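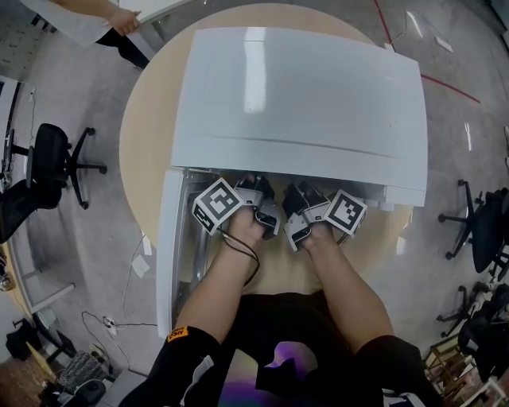
Marker cubes and my week of bad timestamps

01/07/2019

So I finally got the pose tracking in Bollix to stop lying to me! If you've been reading along you know the setup: two hand-held grippers, a cube with a black-and-white marker on each one, and a bit of code that turns all of that into a path our controller can replay.

Reaching into a big white machine with the lid up is my least favorite test (so of course it's the one I run most). The cubes sit on the outer sides, left on the left and right on the right, and when you lean in deep the tracker starts guessing. I had one log with 386 dropped poses in it, and I blamed the lid, the glare, the ceiling lights, pretty much everything except my own code.

It was my own code. The left stream was running 34 milliseconds behind the right one, and my filter was happily throwing out good poses for being "inconsistent." I'd set that threshold back in August and forgotten it existed.

The fix was 13 lines. I stamp both streams when they arrive now, line them up before filtering, and fill short gaps from the last good velocity. Same log, 3000 poses, and the replay in Ikden looks like two hands working together instead of two hands having an argument.

Still to do: the planner hates narrow openings and backs out way too early. I'm going to mess with the collision margins next, then clean up the branch and push it.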